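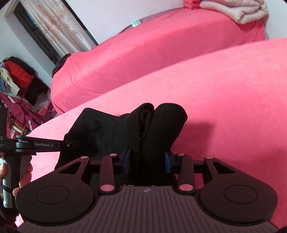 Sock and Blanket Drive, April progress report
To: Detura Community Fund
From: the Cleltham Warm Things project
Wednesday, May 4, 2022

Hi all,

April was a good one, so I'm going to start with the number you always ask for first. We handed out 2,536 pairs of socks over the month. The grant plan had us at 2,200 for April, so we're ahead, and we did it without dipping into the summer money. I was pretty nervous about the middle two weeks (more on that below) but we caught up fast once the Messina Street pantry started its Saturday hours again.

Blankets came in at 394, a little under what I hoped for. Fleece throws go out the door the minute we have them. The heavier ones are a harder sell in spring, which I should have guessed, and we still have a good stack of those from February. My plan is to sit on them until October and spend the May blanket line on more throws and on kids' sizes. If you'd like me to write that up as a formal budget change, tell me and I'll do it. Otherwise I'll just note it in the next report like last time.

Now the middle two weeks. Our order from Lemuvix was supposed to arrive on the 11th and didn't get to us until the 20th. They were nice about it and took the shipping off the bill, but nine days is a long time when you're down to toddler socks and men's extra large. I borrowed 300 pairs from the school district's clothing closet to get us through, and I've paid them back in full out of the late shipment. Going forward I'm keeping a two-week cushion on the shelf in adult medium black, our most requested sock by a mile. White ones get turned down a lot. People who walk all day or sleep outside want dark socks, and they want them thick – we heard that over and over in the winter survey and it's still true.

Speaking of the survey, we ran the short spring version at the Cleltham library table and at the pantry. It's only four questions, and I got 86 forms back. The big surprise for me was how many people asked for laundry help. They like the socks fine, they'd just like to be able to wash the ones they've got! So I've been talking with the coin laundry on Harbor Road about a free wash night once a month. Nothing is signed. They want to know who pays if a machine breaks, and I don't have an answer for them yet. If Detura has helped another group work out something like that, I would love to see the paperwork.

Money. We spent $2,917 in April against a budget of $3,150. Most of what's left over is gas we didn't use, thanks to the pantry letting us store stock in their back hallway, and the rest is the shipping credit. The one thing that went over was bags. We switched to paper after the plastic ones kept splitting, and paper costs more than I'd put down. I've fixed that line for May and June. Receipts are in the shared folder under the month, and the gas log is in there too this time (sorry about March).

Helpers: we had 14 regulars in April, two more than in March. Sorting goes so much quicker now that we pair and bundle everything on Thursday nights and do the bagging on Friday. We used to try to do the whole thing in one evening and everyone went home cranky. I also wrote up a one-page sheet for new people with the sizes, the bag counts and where the key lives, and it has saved me a lot of phone calls.

Coming up in May:

The library table moves outside to the front steps, weather permitting.
Second Lemuvix order, due the 16th. I've asked for it in two smaller shipments so one late truck doesn't sink us again.
Kids' socks for the end-of-year school packs. The schools want 450 pairs and I think we can cover all of it.
A yes or no from the coin laundry, I hope.

One thing I need from you: the second half of the grant is set to come in on June 1, and our bank has changed the account number since we filled out your form. The new form is in the folder. Could someone let me know it's gone through before the last week of May?

You're very welcome to stop by on a Thursday, by the way. We start at six, there's usually coffee, and parking is easier around back.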